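厨房器具整理任务示教数据采集 进展报告

项目:Trinura 双臂操作数据集(二期)
执行单位:Kundbridge 采集组
报送:Gunawan 项目管理处
编制:Nadhirah Sitompul
审核:Hafiz Simanjuntak
日期:2025年12月20日

一、本期概况

本期工作集中在不锈钢器皿与线材置物架的组合任务上。操作员以遥操作方式完成示教,系统同步记录腕部视角、固定视角、关节状态与夹爪开合量。任务书规定的三类器皿中,大盆与小锅两类已进入正式采集,带盖容器仍在试采。

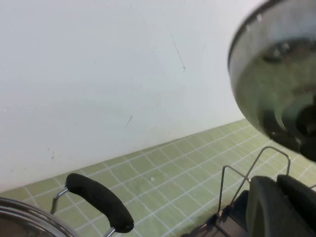
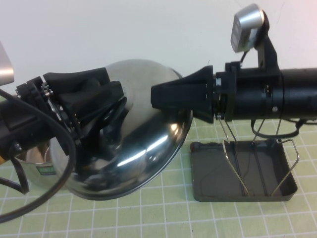 腕部相机视角(前)与固定相机视角(后)

二、采集进度

本期验收合格的示教共49条,计划数为50条。差额一条系复核时撤下:关节数据在后段丢失,无法与视频对齐,下期补采。另有29条试采记录存入单独目录,供调试标注工具使用,不计入交付数量,也不参与训练集划分。

每条示教在开始前由操作员选择任务代码,结束后填写结果字段。结果字段只设成功、失败、中止三个取值。上期允许自由填写备注代替结果,导致后处理时须人工回看,本期已取消该做法。失败样本不删除,单独标记后保留,恢复动作的学习需要这部分数据。

器皿的初始位置由脚本给出参考区域,操作员在区域内自行摆放,朝向不作限定。复核发现早期批次的摆放偏向操作员惯用的一侧,覆盖不均。后续批次改为按区域轮换,轮换顺序写入采集单,由值班人员逐条勾选。

三、数据质量

1. 反光表面。抛光不锈钢会映出夹爪和周边器物,基于颜色的分割在盆沿附近不稳定,掩膜边界逐帧跳动。目前的处理是把盆沿与盆身分开标注,盆沿用折线,盆身用多边形,反射区域不单独标出。深度数据在同类表面上有空洞,未作插值,原样保留,并附有效像素掩膜。

2. 遮挡。双臂接近同一器皿时,固定视角常被臂体挡住接触点,须依靠腕部视角补足。标注规范已增加一项:接触时刻以腕部画面为准,两路画面判断不一致时记为待定,由第二名标注员裁定。

3. 时间同步。各路相机与控制器统一采用主机时钟打戳。长时间连续采集后,腕部相机的时间戳有缓慢漂移,重启驱动后恢复。值班流程中已加入批次之间的驱动重启,漂移量随每批日志归档。根本原因尚未定位,初步怀疑与采集主机的总线负载有关,下期安排单独测试。

4. 线材置物架。细金属丝在腕部画面中宽度很小,压缩后容易断续。视频码率上调之后情况有改善,代价是单条文件体积增大,存储预算需要重新核算,核算表另行报送。

四、训练侧反馈

Pliltska 模型组使用首批数据完成了一轮基线训练。抓取小锅的策略收敛正常。大盆的双臂交接阶段表现较差,主要失败形式是第二只手臂到位前第一只手臂已经松开。模型组回看了对应示教,认为操作员在交接时的停顿长短差异过大,模型难以学到稳定的松开时机。

据此对操作规程作了一处修改:交接时须待第二只夹爪闭合读数稳定后,第一只夹爪方可张开。规程修改前后的数据以版本号区分,元数据字段名为 protocol_rev,现行值为2。训练时是否混用两个版本由模型组决定,采集组不作预先筛除。

模型组另提出希望增加从非标准姿态开始的示教,例如器皿倾斜或部分重叠。该类样本采集耗时较长,能否纳入本期合同范围,需管理处答复。

五、人员与设备

操作员轮班照常,未发生安全停机以外的中断。安全停机均由力矩超限触发,复位后继续,相关片段已从合格数据中剔除。

夹爪指面有磨损,暂不影响夹持,备件已下单。更换后需重新标定夹爪开合零位,标定结果将与更换前的数据一并说明,避免训练侧误读开合量。

六、存在问题与需协调事项

(1)存储扩容申请尚待批复。批复前,原始视频保留全部副本,中间结果改为按需生成。
(2)标注外包单位对“待定”类样本的计费方式有异议,已由 Hafiz Simanjuntak 与对方沟通,合同条款如需调整,另文上报。
(3)带盖容器的任务定义未最终确定,争议点在于盖子与主体是否视为同一物体。采集组倾向于分别编号,Pliltska 方面尚未回复。

七、下期计划

一月份补齐本期差额,完成带盖容器试采,并提交时间戳漂移测试的结果。数据交付格式维持不变,目录结构说明随交付包更新。若非标准姿态样本获准纳入,采集计划表将重新编制后报管理处备案。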